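About Us

Borkus is a home sorting and clothing service. We come to the house, sort what is in the closets and drawers, fold what is staying, and take away what the household no longer wants. We started in Skustbridge with one van and a garage. We now work across Skustbridge, Fiore and Stitow, with a team of 22.

Last year we completed 1,418 home visits. Most were one-bedroom jobs that took a morning. The longest was a four-floor house in Fiore that took 9 days.

How a visit works

We work in the bedroom if we can. The bed is the largest flat surface in most homes and it is at a good height for sorting, so we ask that it be cleared of pillows before we arrive. A bare mattress is fine. If you would like it covered, leave out a clean sheet and we will put it on first.

Everything comes out of the closet before anything goes back. We lay the long items out flat, pants and coats mainly, and keep the rest in a heap to one side. Then we work through the heap. Knitwear is folded and never hung. Scarves, belts and straps are pulled out as we find them and matched up at the end.
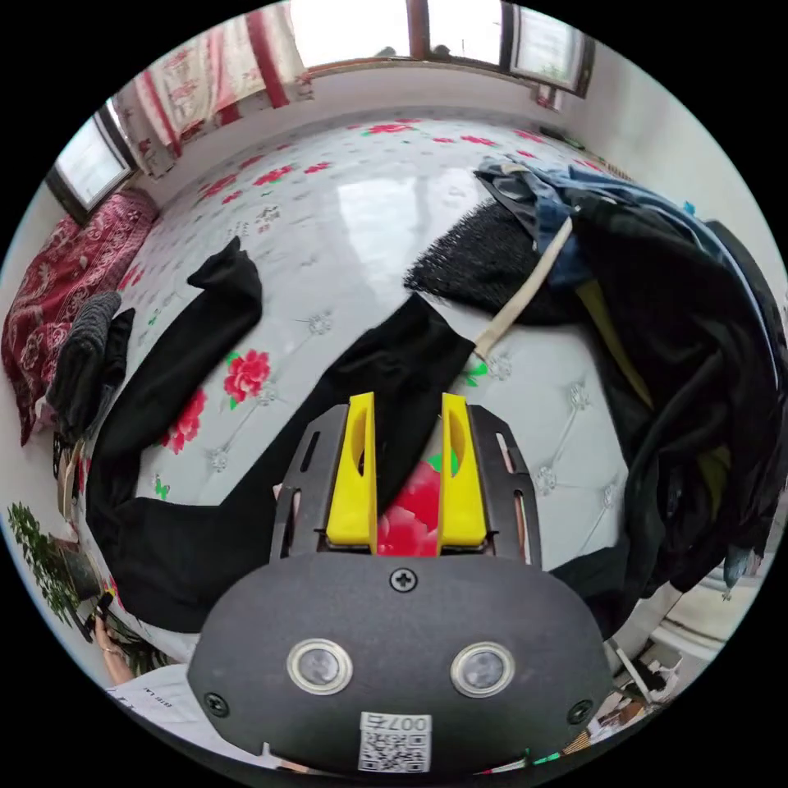
Dark clothes spread out on a rose-print mattress, with a folded gray knit at the side.

Dark clothing is the slowest part of any job. Black pants, black sweaters and black jackets look alike in a pile, and two garments can easily be picked up as one. We open the curtains, turn on the overhead light, and spread dark items out singly before deciding on anything. We check the pockets at the same time. Coins, receipts and keys go in a dish that stays in the room with you.

You decide what stays. We will tell you if a seam has gone or a zipper is broken, but we don't push anyone to give things up. Many of our customers keep nearly everything and only want it in order.

What we sort

Everyday clothes, coats, knitwear, bedding, blankets, towels, scarves and bags. We also take on seasonal changeovers, when winter clothes come down from the attic or go back up. December and the weeks before it are our busiest time for these, and we suggest booking early.

We don't handle furs, wedding dresses or anything with a live moth problem. For moths, please have the room treated first and call us afterward.

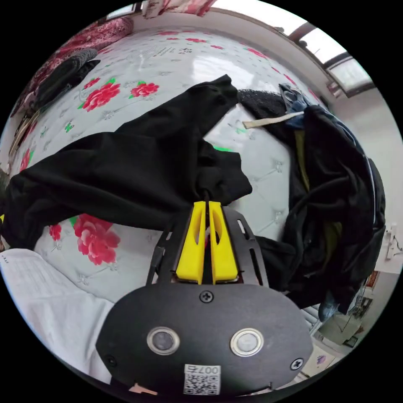 Jackets are left until last. They are bulky, they slide off the stack, and they hide smaller things underneath. We close the zippers, tuck in loose cords, and fold the sleeves across the back. If there is hanging space, the heavier ones go on wide hangers at the end of the rail, where they don't crush the shirts.

Where things go

Clothing you don't want is bagged by type and taken to our sorting room in Stitow. Wearable items are passed to 156 local families each season through a clothing shelf we run at the same address. Worn-out cotton is cut up for cleaning rags. We give you a written list of what left the house, and we hold every bag for two weeks in case you change your mind.

Our staff

Everyone who comes to your home is employed by us and has been trained in our Stitow room. New staff spend their first month folding there, then go out with an experienced sorter. We send two people to a standard visit and three to a full house. They bring their own bags, labels and hangers.

Prices and booking

We charge by the visit, and the price is agreed on before we start. Collection is included. Call the Skustbridge office between 8 a.m. and 4 p.m., or use the form on our contact page and tell us how many closets you have and whether there are stairs.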